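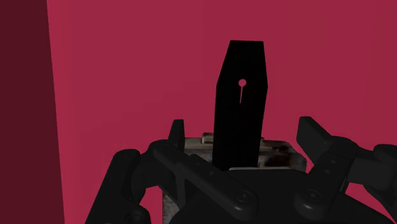

Contextual data in selective admissions: speaker notes

Search this site
Enter keywords
Go

Slide 1. Title
Name, department, thanks to Dymphna Geraghty for the slot. Talk runs 17 minutes, questions after. The paper copy of the tables is by the door.

Slide 2. The question
Do reduced offers change who enrols, or only who applies? Earlier work in our group (Gruber and Sutter) measured applications. We measure enrolment at the end of the first month.

Slide 3. Data
628 applicants, one entry round, 4 degree courses. School-level attainment taken from the file supplied with each application. Applicants with no school record are left out; state this before anyone asks. Postcode measures were tested and dropped, as they added little once school attainment was in the model.

Slide 4. Method
Logistic model, enrolment as outcome. Controls: predicted grades, course, distance from home. Standard errors clustered by school. Do not read out the equation.

Slide 5. Offers
78 applicants received a reduced offer. Pause on the table. Point out that the offer was two grades lower in three courses and one grade lower in the fourth, so pooled results need care.

Slide 6. Result
Reduced offers are linked to higher enrolment. The effect weakens when distance is added. Adoración Olmedo's comment on the draft: distance may stand in for living costs. We agree and cannot separate the two with this file.

Slide 7. Limits
One round only. No degree results yet. Predicted grades are themselves uneven between schools; see Ambaye's note in the handout.

Slide 8. Next
Link to first-year marks. Request for access sent in February.

Contact | Copyright | Back to top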